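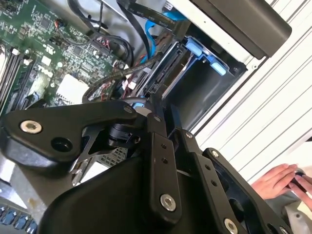 Cleaning the inside of an old desktop computer

Many homes still have a desktop computer standing under a table, and most of them were never opened. I clean ours two times in a year, in July and before the holidays. My name is Afonso Figueiredo and I keep small notes on the care of things in the house. The notes below are for a normal tower with a side cover. A Dell board is green and has its name printed on it in white, other makers do it differently, but the dust is the same everywhere.

What to prepare

A soft brush with natural hair, 3 cm wide or a little less. I use one from Bastos which was sold for pastry and never touched any pastry.
Compressed air in a can, or a hand pump. The rubber pump from Brisumik is slower but it does not become empty.
A screwdriver with a cross tip. Some covers have no screws, only a latch.
Cotton swabs and a dry cloth that leaves no threads.
A shallow dish for the screws. A lid from a jam jar is enough.

Before you open

1. Shut down the computer in the normal way and wait until the fans are silent.
2. Pull the power cable from the wall, then all the other cables. Take a picture of the back side with your phone before you do it.
3. Press the power button once and hold it for five seconds. What is left of the current goes out this way.
4. Carry the computer to a table with good light. In summer I go to the balcony, because the dust that comes out is more than one expects.
5. Touch the bare metal of the case with your hand, and touch it again from time to time while you work. A wool sweater is a bad idea for this job.

The board

Do not rub. The small parts on the board are soldered, but they are small, and a thread of cloth can catch on them. Hold the brush almost flat and move it in one direction only, from the top to the bottom. Give a short push of air after each pass. If you use a can, keep it upright, otherwise liquid comes out and leaves a cold white spot.

The memory slots are long and narrow and they collect gray fluff at the ends, near the latches. If the memory is sitting in the slot, leave it there and clean only around it. If a slot is empty, give it two short pushes of air along its length. Never put a swab inside a slot. The cotton stays there and it is very difficult to take out.

Loose cables can be moved softly to the side. If one comes out, put it back immediately, not at the end. I left one for the end once and the disk was not found when I started the computer.

Grilles and vents

Metal mesh is where the most dirt sits. The holes are fine and the dust makes a kind of felt on them. First brush from the outside, then blow from the inside to the outside. Fat from a kitchen makes the dust sticky, and then a swab with a drop of alcohol helps. Let it dry for ten minutes with the cover open. Be careful with your fingers near thin sheet metal, the edges inside a case are often not finished and they cut. I wear thin garden gloves for this part only.

Fans

Hold the fan with one finger when you blow on it. It should not spin from the air, this is bad for the bearing. Clean each blade with a swab, on both sides if you can reach. Some 100 swabs come in one box and I finish perhaps ten.

Closing

Look with a flashlight for a forgotten screw or a piece of cotton. Count what is in the dish against the holes in the cover. Put the cover on, connect the cables by the picture on your phone, and start the computer. The fans can be loud for the first minute.

Where to keep the computer after

On a carpet it takes dust from below. I put ours on a low shelf from Itholm, and there is a hand's width of free space behind it. Do not keep it beside the laundry dryer or the cat's bed. If the shelf has a back panel, take it off.

The cans of air I keep standing up in the cupboard with the paint, away from the heater. One can of 300 ml is enough for two cleanings of one tower.

Updated December 15, 2025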